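Sorting hubcaps, part 2

Most of this week went to wheel covers again. In the last post I said I wanted the whole lot off the floor and onto the blue racks by the end of August, and I'm closer than I expected to be, though the 15-inch ones are still in a pile by the door.

For anyone new, I buy plastic wheel covers in mixed lots and sell them one at a time. People lose one on a curb or a pothole and don't want to pay for a full set. The last lot came from a parts place in Pruven that was closing its back room. I paid $345 for it, plus gas, and I had to make two trips because they don't nest as well as you'd think. The clips on the back catch on everything.

My system used to be by car make. That worked while I had a small stock, but a lot of covers fit several cars and some are generic, so I kept looking in three places for the same one. Now I sort by size first, then by number of spokes, then by finish. Silver takes up the most room by far. Black gets one deck, and anything chromed goes up top where it won't get rubbed.

Before a cover goes on the rack I check the clips. I start at one and go all the way around the rim, pressing each with a thumb. A cover with one weak clip will stay on in a parking lot and come off on the highway, and then I get an email. If the clips are fine I look at the face. Small specks and light scuffs are normal on a used cover and I list them as they are. Cracks near the hub go in the reject bin.
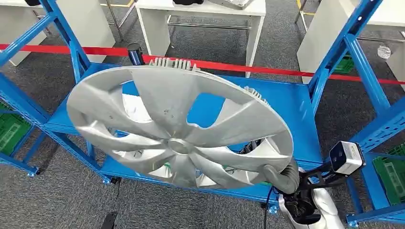
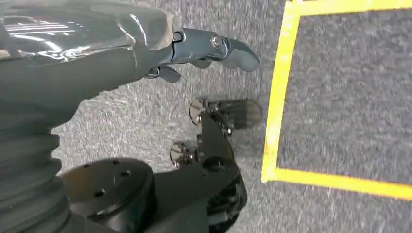 The swept-spoke style is the one I get asked for most, and it's also the slowest to clean. Brake dust sits in the corners of the openings and a sponge won't reach it. I use an old dish brush and warm water with a little soap, then stand the covers on edge to dry overnight. I tried a spray cleaner from Clovari on Tuesday and it left streaks on the matte silver, so I went back to dish soap. It might do better on gloss.

The racks have been good. They're slotted steel, so I can move a deck up or down when a size changes, and I've already done that twice. I set the spacing too tight the first time and had to pull everything off again. If you're doing the same thing, measure a cover standing up with its clips on and leave a hand's width over that.

Labels are still a problem. Masking tape falls off the painted steel after a few days. I ordered a pack of 500 hang tags and I'm going to tie one through a spoke opening on each cover, with the size and the shelf written in marker. That way the tag goes along when I take a cover to the table to photograph it for the listing.

Still to do: the 15-inch pile, a box of center caps I haven't opened, and a set of four from Quan that a buyer is picking up on the weekend. I also have a bag of spare retention rings that I need to match up by diameter. If you need a ring, write and tell me the size stamped on the inside of your cover, and I'll look when I get to that bag.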